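Last updated January 29, 2021, with the grip section rewritten after a helpful nudge from Chaimae Zerouali.

# Setting up a "clear the worktop" chore in simulation, and judging it fairly

People who find out what I do nearly always ask when a robot will be able to tidy their kitchen, and I have got into the habit of giving a long answer. The short one is "parts of it, on a good day, if you're patient". The long one is this page, which takes you through setting up a small kitchen chore for a two-armed robot in simulation, running it, and then working out what your results say about a kitchen with real crumbs in it.

You don't need to own a robot. You do need a simulator you're comfortable with, a robot model that loads without complaint, and an afternoon or two (I'd say two, and have something nice in for lunch).

## 1. Pick a chore you can finish writing down

"Tidy the kitchen" is far too big. When Manaia Mahuika and I began on this in November we wrote exactly that at the top of the page and then spent the whole morning arguing about whether wiping counted. So start with one surface and one sentence. Ours is:

> Move the bottle and the cup to the back of the worktop and leave both standing up.

Write down what "back" means before you go any further. We drew a line across the worktop in the simulator and said the whole base of each thing must be past it. It feels fussy, but you'll be glad of it when you have a cup sitting half over the line and a colleague who wants to call it a pass!

## 2. Build a kitchen that looks lived in

It's tempting to put two objects on a bare slab and be done with it. Please don't, or at least don't stop there. Real kitchens have a spoon left out, a chair pushed in at a silly angle, a bit of fruit on the table, and all of that gives the vision side of things something to be confused by. Our kitchen is called Padovville, after nothing in particular, and it has a worktop, a microwave and a dining table beyond.

Check these before you run anything:

- every object rests on its surface and doesn't sink into it or float
- the arms can reach the far side of the worktop without the body bumping the front
- nothing slides when you press play and leave it alone for a minute
- the colours of the gripper and the appliances aren't so alike that you can't tell them apart in your own recordings

That last one caught me out badly. Black on black on dark stone is hard going, for people as well as for software.

## 3. Look at it from more than one place

Keep a wide view for understanding what the arms are up to, and a close view for the grip itself. Flick between them while you're working, because a reach that looks lovely from far off can be hopeless close to. 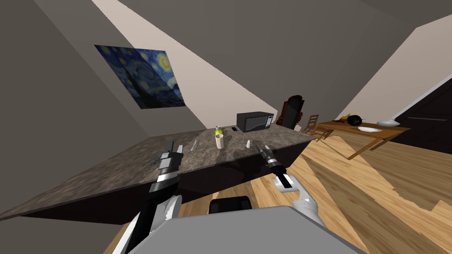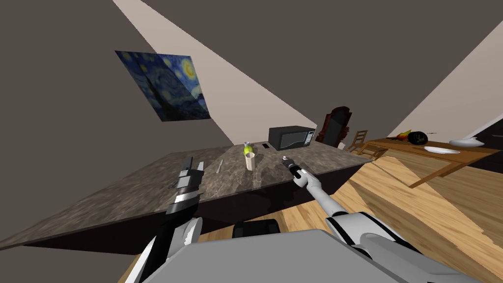
Two wide views over the worktop, then a close one from behind a gripper.

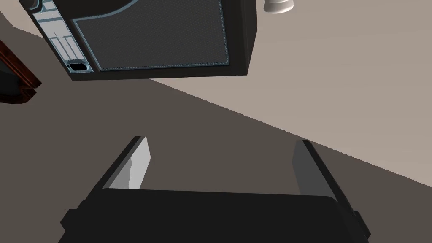

## 4. Run it slowly first

Set the arm speed to a quarter of what you think is sensible and do three runs by hand, steering the arms yourself. You'll learn more from those than from the next hundred. Have a notebook by you and jot down where you hesitated, as those tend to be the places where the machine will struggle too.

Then let your controller have a go. We did 90 runs with Levchenko, our plain scripted controller, and 400 with Arnness, the learned one. Shuffle the starting positions a little each time, by a few centimetres and a bit of a turn.

## 5. Score the grip separately

This is Chaimae's nudge. I used to mark each run as pass or fail, and she pointed out (very kindly) that I was throwing away the useful half. Give each run 2 marks now: one for whether the gripper closed on the object properly, one for whether the object ended up in the right spot, standing.

Arnness gripped well and put down badly. It would carry a cup across beautifully and let go slightly too high, and over it went. With a single mark I'd have gone off and spent a week on the wrong end of the problem.

## 6. So can they do it yet?

In simulation, for one sentence's worth of chore, yes, often enough to be cheering. In a real kitchen I'd be much more careful. A simulated bottle is never greasy, and its lid is never loose. Győző Nyitrai tried our settings on the arms at Lekstead and found he had to redo the finger pressure from scratch.

If you get through all this and want the next step, add the utensil. Thin flat things are a misery to pick up, and I'd love to hear how you get on with it.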